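HOME STORAGE AND CARE, UNIT 3
Handout 2: Base Cabinets
Gutesgate Adult Learning
Instructor: Sheila Mottram
Revised Aug 9, 2020

Read this before the practical session. Bring it with you, along with the blank cabinet sheet from Handout 1. The wall cabinet notes from June still apply, except for the part on shelf height.

What a base cabinet is for

A base cabinet sits on the floor and carries the countertop. The space inside is deep, low and badly lit. Most people can see and reach the front third without trouble. The back third is where things get lost. Keep this in mind when you decide what goes in.

Heavy items belong in base cabinets, as low as possible. Daily items can go there too, if they stay near the front. Medicines and cleaning products do not go in a low cabinet in any home where small children live or visit.

Upper and lower levels

In a cabinet with one inside shelf, treat the two levels as separate spaces. The upper level suits flat things: plates, trays, cutting boards, baking sheets. You look down on it when you stand in front of the cabinet, so low items are easy to find there. The lower level suits taller things and anything in a basket or bin.

Measure the clear height of the lower level before you buy a container. Measure from the cabinet floor to the underside of the shelf, and write the figure on your sheet. If a container is going inside a basket, measure the two together with the lid on. The basket floor adds a little height, and a domed lid adds more than people expect. 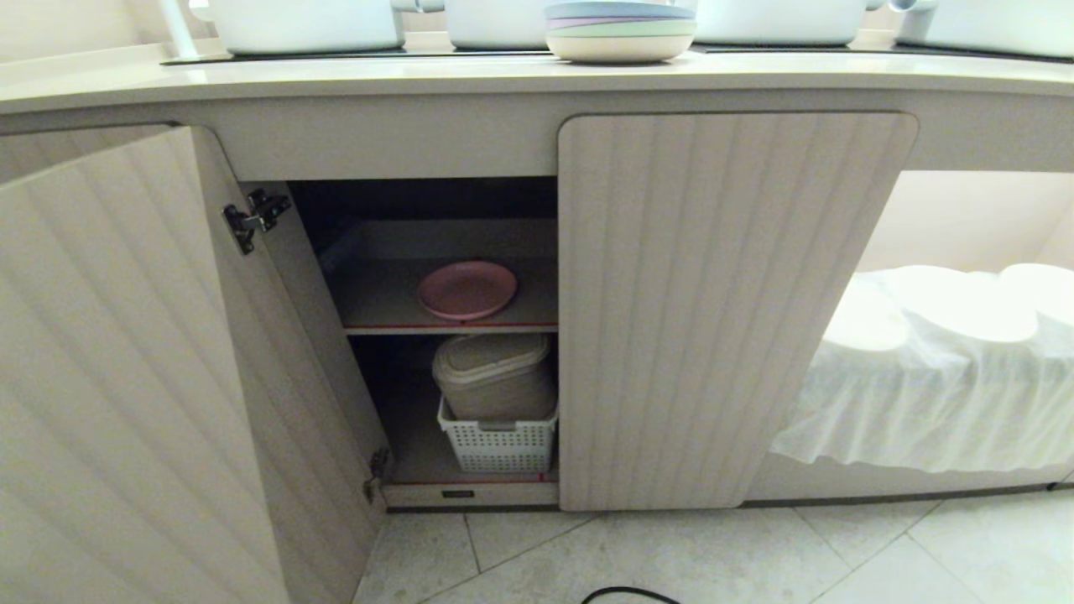 Fig. 1. Base cabinet with one inside shelf. Plate on the upper level; lidded container in a basket on the lower level, with little room left above the lid.

With a fit as close as the one in Fig. 1, pull the basket forward until the container is clear of the shelf before you lift the lid. Do not try to take the lid off inside the cabinet. A handle cutout at the front of a basket makes the pulling easier. If you have to tilt a container to get it in, choose a lower one.

Perforated baskets let air through and show you some of what is in them. They also let crumbs and small items fall out. Use a solid bin for packets that may leak, such as flour or sugar.

Doors and hinges

Open both doors all the way before you load or unload a cabinet. A door left partly open gets in the way of wide items and is easy to knock with a hip or knee.

Concealed hinges are fixed with screws and can work loose over time. Signs of a loose hinge are a door that drops at the corner, rubs on its neighbor or will not stay shut. Tighten by hand with a screwdriver. Stop when the screw is snug.

Grooved door fronts hold dust and grease. Wipe along the grooves, top to bottom, with a damp cloth, then dry the same way.

For the practical

Work in pairs. Empty your cabinet, wipe both levels, fill in the height and depth on the sheet, and reload. Allow 23 minutes. Leave the sheet on the Adamczyk table when you finish.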